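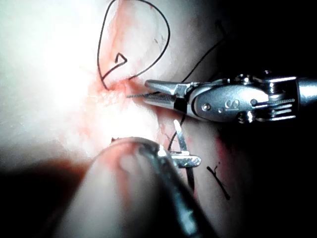 How to Read a Floor Plan Before You Go to the Viewing

Every listing comes with a floor plan, and most buyers give it the same attention they give the safety card on a plane. Then they drive forty minutes to discover that the fourth bedroom is a hallway with ambitions. Ten minutes with the plan and a pencil will save you the gas.

What you need

A printed copy of the plan (a phone screen is too small, stop pinching it), a pencil, a ruler, and the measurements of your four biggest pieces of furniture. Measure the couch yourself. Everyone thinks they remember the size of their couch.

Step 1. Find the scale, if there is one

Look along the bottom edge. If it says "not to scale," believe it. Use the printed room dimensions and ignore how generous the kitchen looks. If a room has no dimensions at all, put a question mark in it and ask the agent by email, so the answer is in writing.

Step 2. Check what the total includes

Agents like a big number. When Paavo Kiiskinen was looking at townhouses in Inley last September, one plan swept the garage, the porch and a crawl space into the living area. Add up the rooms yourself, allow a bit for walls and closets, and see how far off you land. A small gap is normal. A gap the size of a garage is a garage.

Step 3. Follow the doors

Pencil in the swing of every door. You are looking for doors that hit each other, doors that eat the only wall where a bed could go, and bathrooms that open straight onto the dining table. While you're at it, trace the route from the front door to the kitchen as if you were carrying groceries.

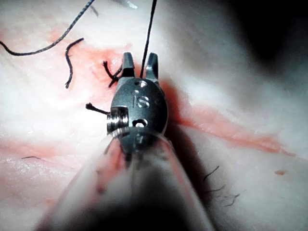 Step 4. Look for sloped ceilings

A dashed line across a top-floor room usually marks where the ceiling drops below a certain height. Everything past that line is floor space on paper and a sore forehead in practice. Iida Sjöberg bought a place in Rukavbridge with a "spacious loft bedroom" and now owns a very nice room for sitting down in.

Step 5. Place the furniture

Cut your four pieces out of scrap paper at the same scale and slide them around. Leave enough room to walk past the bed without turning sideways. If the plan isn't to scale, redraw the two main rooms on graph paper from the dimensions. It's tedious. So is moving a wardrobe twice.

Step 6. Find north

If there's an arrow, mark which rooms get morning sun and which get none. If there isn't one, look the address up on a map. "Bright and airy" is not a compass direction.

Step 7. Write your questions on the plan

Put them right in the rooms they belong to and take the sheet along. Mine generally include where the water heater lives, which walls are load-bearing, and what the unlabeled rectangle next to the stairs is supposed to be. Agents hate the rectangle question. Ask it first.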